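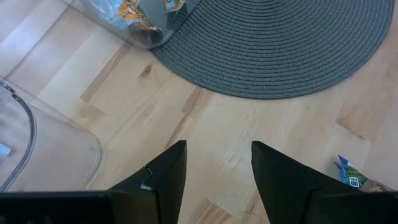

Cremilda Sales maintains Wisholm, a store theme for wholesale sellers, and spent most of the past year rewriting its product table.

The old version loaded every variant when the page opened. "A supplier with 507 part numbers had a page that took 9 seconds to respond on a phone," she says. "The markup was fine. The script was doing all the work up front." Rows are now fetched in groups of 17, and the quantity boxes keep their values when the buyer sorts or filters.

Customer-specific pricing was harder. Wisholm reads price lists from Surkwood, the inventory system most of her clients use, and Surkwood returns a list price if the session has expired. "So a logged-out buyer saw a wrong number with no warning. We now show a blank cell and a sign-in link."

Version 136 – the numbering counts builds, not releases – went out in February. It drops the slider and two of the header layouts. Sales had few complaints about the slider. The headers were another matter, and one of them, Rocha, is back as a separate download.

Stores with edited template files should compare them by hand before updating. "The updater overwrites the cart template," she says. "Copy yours first."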